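Water use at the kitchen sink, a short thread. I logged every draw on our cold line through January. 1/

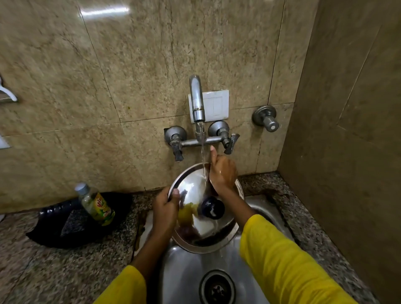 Rinsing a steel plate under the running tap.

Setup: a Trelum inline pulse meter on the cold supply, after the shutoff valve, logging to a text file every 3 seconds. Hot side not metered. Two adults, no dishwasher. 2/

Total for the month on that line: 1,379 liters. I had guessed 2,000, mostly from reading old utility leaflets. 3/

The largest block of use was long draws at low flow after the evening meal. Filling pots barely registers. Neither does the kettle. 4/

The aerator matters less than I expected. I swapped the stock one for a Fletari low-flow insert halfway through. Flow rate dropped, draw time went up, and the per-meal volume moved very little. 5/

Katsuhiko Kamata asked about meter error at low flow. Fair point. Below a certain rate the turbine stalls and the log shows zero with the tap open. I checked against a measuring jug 42 times and applied a correction to the slow draws only. 6/

Pressure is the other variable. We are on the Higuchi side of the hill and it sags every morning before 8. I have left those hours in – removing them changes the average but not the shape. 7/

Akinyi Masanja is running the same meter on a flat in Anance with a shared riser. Her trace is much noisier. Neighbors' draws show up as short dips in flow. 8/

Next: metering the hot side. The sensor needs a higher temperature rating and a different fitting, so that will wait for the plumber. 9/9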